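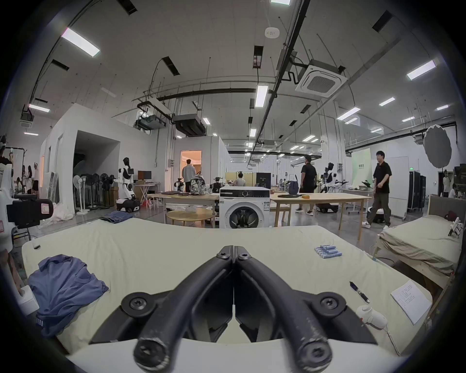

**로봇이 들어오면 사람의 일자리는 없어지나?**

회사 측 답은 당분간 인원을 줄이지 않는다는 것이다. 대신 맡는 일이 바뀐다. 숙박·돌봄 시설의 객실 정리를 대행하는 피킥(Pikik)은 12월부터 세탁물 분류와 객실 비품 정리의 일부를 로봇에 넘기기로 하고, 정리 업무를 맡아 온 직원 40명의 직무를 다시 짜고 있다. 이 가운데 일부는 이미 손에 쥐는 집게형 도구로 동작을 기록하는 일을 하고 있다.

피킥은 로봇 소프트웨어 업체 스텔틴(Steltine)과 함께 작업장 한 곳을 교육 공간으로 쓰고 있다. 커다란 홀 안에 세탁기와 목제 탁자가 놓여 있고, 바퀴 달린 받침 위에 선 흰색 휴머노이드 로봇도 같은 공간에서 시험을 받는다. 직원들은 옷가지와 펜, 건전지, 종이처럼 객실에서 흔히 나오는 물건을 정해진 자리로 옮기는 동작을 되풀이한다. 도구에 기록된 동작은 검수를 거쳐 로봇 학습에 쓰인다.

회사가 정한 1차 목표는 작업 기록 800건이다. 현재까지 검수를 통과한 것은 377건으로, 절반에 조금 못 미친다. 통과하지 못한 기록은 대부분 물건을 쥔 뒤 손이 너무 빨리 움직였거나, 놓는 자리가 지시와 달랐던 경우라고 회사는 설명했다.

속도는 현장에서 가장 먼저 부딪힌 문제였다. 객실 정리는 빨리 끝낼수록 좋은 일로 여겨져 왔고, 숙련된 직원일수록 손이 빠르다. 기록 작업에서는 그 습관이 걸림돌이 된다. 한 직원은 "셔츠 한 장을 집는 데 이렇게 오래 걸린 적이 없다"며 "처음 며칠은 일을 안 하는 것 같아 불안했다"고 말했다. 다른 직원은 허리를 굽히는 횟수가 줄어든 대신 손목과 엄지 쪽이 뻐근하다고 했다.

피킥은 이런 의견에 따라 근무표를 손봤다. 기록 작업은 한 번에 40분까지만 하고, 그다음에는 검수나 물건 배치처럼 도구를 쥐지 않는 일로 바꾼다. 오전에 기록을 맡은 사람은 오후에 다른 업무로 돌린다. 손 크기에 따라 손잡이가 맞지 않는다는 지적도 있어, 장비를 공급하는 네나노(Nenano)가 폭이 좁은 손잡이를 따로 준비하고 있다.
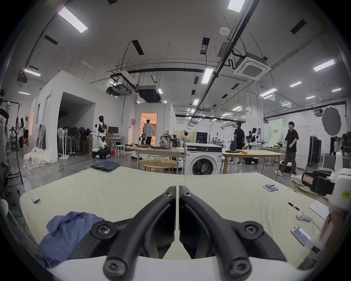
임금 체계도 달라진다. 지금까지는 처리한 객실 수에 따라 수당이 붙었다. 기록 업무에는 이 방식을 적용할 수 없어 회사는 시간급에 직무 수당을 더하는 안을 내놓았다. 직원들 사이에서는 평가가 엇갈린다. 성수기에 객실을 많이 맡던 직원은 수입이 줄 수 있다고 걱정하고, 물량이 들쭉날쭉해 생활비를 맞추기 어려웠던 직원은 새 방식이 낫다고 본다. 회사는 전환 후 첫 석 달 동안 이전 수입과의 차액을 보전하겠다고 밝혔다.

로봇에 넘어가는 업무의 범위는 아직 좁다. 마른 세탁물을 종류별로 나누는 일, 탁자 위에 남은 작은 물건을 한곳에 모으는 일, 수거함을 정해진 위치로 옮기는 일이 먼저다. 침대 시트를 갈거나 욕실을 청소하는 일은 이번 계획에 들어 있지 않다. 투숙객이 두고 간 물건을 버릴지 보관할지 정하는 일도 사람이 계속 맡는다. 스텔틴 관계자는 "물건을 집는 것과 그 물건을 어떻게 할지 결정하는 것은 다른 문제"라며 "판단이 필요한 물건은 따로 모아 직원에게 넘기도록 설계하고 있다"고 말했다.

새로 생기는 직무는 세 종류다. 동작을 기록하는 기록 담당, 기록을 돌려 보며 쓸 수 있는지 가리는 검수 담당, 현장에서 로봇이 멈췄을 때 조치하는 운영 담당이다. 기록과 검수는 기존 직원 가운데 희망자를 우선 배치하고, 운영 담당은 별도 교육을 마친 뒤 시험을 치러야 한다. 교육 시간은 모두 근무시간으로 인정된다.

검수 담당으로 옮긴 한 직원은 "다른 사람이 어떻게 개고 어떻게 집는지 이렇게 자세히 본 적이 없었다"고 말했다. 같은 옷을 개는 데도 사람마다 순서가 달라 무엇을 기준으로 삼을지를 두고 회의가 여러 차례 열렸다고 한다. 결국 소매를 먼저 접는 방식과 몸판을 먼저 접는 방식을 모두 인정하되, 한 기록 안에서 순서를 바꾸지 않는 것으로 정리됐다.

안전 기준은 따로 마련됐다. 로봇이 움직이는 동안 직원은 바닥에 표시된 선 안쪽으로 들어가지 않는다. 선 안에 떨어진 물건을 주울 때는 운영 담당에게 정지를 요청해야 한다. 휴식 시간에는 로봇 전원을 내리고, 작업을 다시 시작할 때 담당자가 주변을 확인한 뒤 켠다. 직원의 얼굴이 기록에 들어갈 수 있다는 우려에 대해 회사는 학습에 넘기기 전 얼굴을 가리고, 기록을 근태나 인사 평가에 쓰지 않는다는 내용을 동의서에 넣었다고 밝혔다.

첫 현장은 장기 투숙형 숙소인 샌도벌(Sandoval)이다. 이곳에서는 12월부터 야간 세탁물 분류에 로봇을 투입한다. 야간조 직원은 분류 대신 로봇 운영과 객실 긴급 요청을 맡는다. 혼자 근무하던 시간대에는 두 명을 배치하기로 했다. 숙소 측은 투숙객이 머무는 층에는 당분간 로봇을 올리지 않고 세탁실과 비품 창고에서만 쓰겠다고 했다.

직원 대표 측은 인원을 유지한다는 약속에 기한이 없다는 점을 문제로 꼽는다. 퇴직자가 나왔을 때 그 자리를 채우지 않는 방식으로 인원이 줄 수 있다는 것이다. 양측은 결원 충원 기준을 문서로 남기는 방안을 협의하고 있으며, 샌도벌 투입 전까지 합의안을 내기로 했다. 피킥은 남은 기록 작업을 마치는 대로 기록 담당의 다음 배치를 직원들에게 개별 통보할 예정이다.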